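18/09/2021

Spent the morning on the house rules for the two-arm table, version 6, which has so far been read by me and by Yaa Essien, and Yaa was only looking for her own name. The document is called Shared Table Practice. At Laskowska they'd have called it "don't hit the other guy" and gone to lunch.

Rule one is the old argument about when the second arm is allowed in. My view is that an arm with nothing to do stays back with its fingers open until the other one has left. Stamatia's view is that this is a lovely way to get half the work out of two robots.

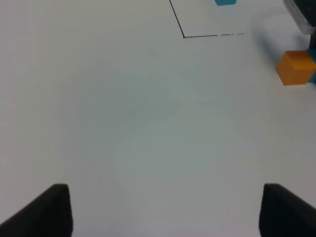 Who decides which arm goes first?
The written task order decides, and if the order is silent, both arms wait for a person.

I typed that last bit with great confidence. It has been in every version since May, and every version since May somebody has asked me what happens if the person is at lunch. They wait. Waiting is cheap. Birnura quoted us for new fingers and I have the email pinned up where I can suffer from it.

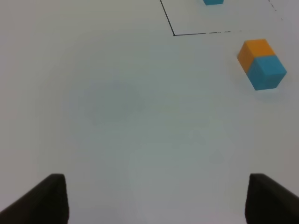

Rule four is where I lost most of an hour. It says a block is delivered when it's inside the outline, and Stamatia Koutsoukos wants "inside" defined, with a margin, like a grown-up standard. Fine. But the outline itself is a problem, and I'd rather fix that before arguing about margins. The bottom line starts out solid and then goes to dashes, and the far side is down to dots, so any margin I write would be measured from a line that has partly retired. New rule 4a: redraw the boundary before the shift, whole length, same pen. Yaa says this is a housekeeping note and doesn't deserve a number. It has a number now.

Tea. Biscuit of poor quality.

Then rule five, speed near the table. Arm speed capped at 80 percent on approach, and 100 only when the other arm is parked. Plastton's people apparently have a chart for this with colors in it. We have my sentence.

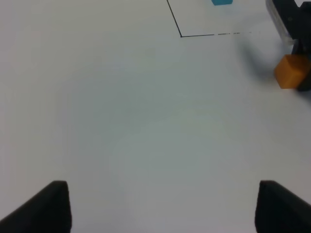 One arm at the orange block, the other keeping its fingers to itself.

Stamatia read the draft standing up, which is never a good sign, and crossed out "should" everywhere it appeared. Her point is that "should" means "won't" by the second week. I put two of them back when she went to find her coat. 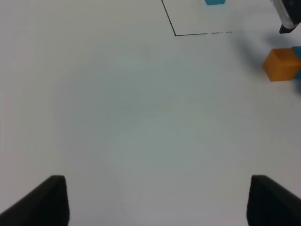
Does a stopped arm count as parked?
A stopped arm counts as parked only once it is back at its home position, since a paused one can start moving again.

Sent version 6 to Povivbridge at the end of the day and had a reply in around 5 minutes, so they haven't read it either. They want a cover page. I'll do the cover page tomorrow and hide rule 4a behind it.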